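Equipment > Hand-held teaching kits > Jatier demo afternoons

Jatier hand-held teaching kit

The Jatier kit lets one person record the hand movements a robot will later learn from, with no robot in the room. You wear the harness, pick up a controller in each hand, and do the job the way you'd normally do it. We've had ours out on the demo floor since July and it has been the busiest corner of the building ever since!

The kit can be seen and tried at our demo afternoons, which start at 2 pm in the Zendus workshop. Come in clothes you can move around in and wear flat shoes. Getting strapped in is quick once you've done it a couple of times, and somebody from our team will help with the buckles on your first go.

What happens at a demo

We start with a short run-through of the controls, then a practice round where nothing gets saved. People are usually stiff for the first few tries (elbows locked, moving as if the air were syrup) and then they forget about the gear and start working at a normal pace. Those are the recordings you want. A visitor from a packing company did 40 takes in one sitting and had to be told the coffee was getting cold.

Most visitors begin with table work: pick something up, carry it over, put it down inside a taped rectangle. It sounds too easy, and then you try placing a plate with a gripper instead of your fingers and find out how much your fingertips had been doing for you.
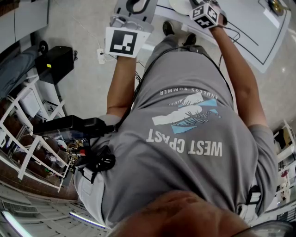 After the table round we copy the session over to a laptop and open it in Cenix, the viewing software that comes with the kit. You can scrub back and forth, trim the start and end, and throw out takes where you fumbled. We like to do this with the visitor sitting right there, because seeing your own hand paths drawn out as lines is a real treat. Everybody asks to see it twice.

Then there's the Shezi arm. We keep one bolted to a bench at the back, and late in the afternoon we let it run a task that was taught from 200 takes recorded by our own staff. It still misses now and then, especially if you slide the target right up to the corner of the bench, and we leave those misses in. Ask the operator to move things around. We've had great conversations start that way.

What comes in the case

Harness with adjustable shoulder strap
Two hand-held units
Cable set and spare clips
Tracking markers, printed, with a spare set
Cenix on a USB stick, plus a paper quick-start sheet

A session can run for some 60 minutes before you'll want a break. The limit is your shoulders - the kit itself will keep going. The harness fits a wide range of builds, and the strap has a longer version you can ask for when you book.

Setting up at your own place

You need a table, decent overhead light, and a power outlet close by. Keep the markers clean and flat, and reprint any that get creased. Lay the cables where you won't step on them, and if you turn around a lot during the task, have a second person look after the slack. Our own floor layout is on the quick-start sheet if you want to copy it.

The full kit packs into a hard case 78 cm long. It fits across the back seat of a small car, as we know from many trips.

Loan kits go out for two weeks at a time. To book a demo place or a loan, leave your name at the Zendus front desk or send us a note with the kind of task you have in mind. Odd ones are very welcome - folding, sorting, stacking, whatever your people do all day. If it fits on a table, bring it along and we'll try it with you.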